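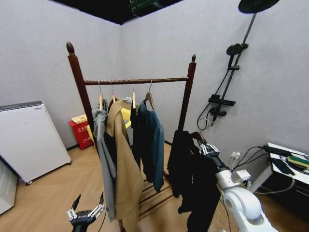
Robot trial halted after hand fails to let go

DOSTDALE - A trial of two-armed robots that hang and sort clothing has been stopped at the Polex garment care site after one of the machines kept its grip on a hanger when it had been told to release it.

The fault occurred at 10:40 in the morning during a routine run in which the robot moves jackets and coats onto a wooden rack. According to a notice sent to staff, the right hand closed on the hanger as normal and carried it to the bar. The release command was logged, but the fingers stayed shut. The arm then began its return move with the hanger still in the hand and pulled the rack several inches toward itself before an operator pressed the stop button.

No one was hurt. A technician who was reaching for the rack at the time stepped back and was not touched. One post of the rack was scratched and a coat lining was torn.

Elif Naz Duman, who runs the trial for Polex, said the arm should not have moved at all until the hand reported that it was open.

"The hand and the arm are on separate controllers, and the arm took the command as proof that the release was done," she said. "It has to wait for the finger sensors. On this run it didn't."

The hands are supplied by Indesa. The company has asked for the unit to be returned and has told Polex to keep the other hands of the same type out of use until it has been examined. Logs from 405 earlier runs are being checked. So far they show 22 in which the hand was slow to open, none of them long enough to trigger an alarm.

Danang Govindasamy, a safety inspector with the Majimbun workplace office, visited the site the following afternoon. He said the emergency stop had worked as designed, but that staff had been allowed to stand too close while the arms were powered.

"The floor marking was there and people had got used to stepping over it," he said.

Polex has been told to fit a light barrier on the open side of the work area and to lower the pulling force at which the arm shuts itself off. The current limit is 50 newtons. A new figure has not been set.

Clothing brought in by customers is being hung by hand in the meantime. Duman said the trial could start again in December if the Indesa report is finished by then. The owner of the damaged coat has been offered a repair.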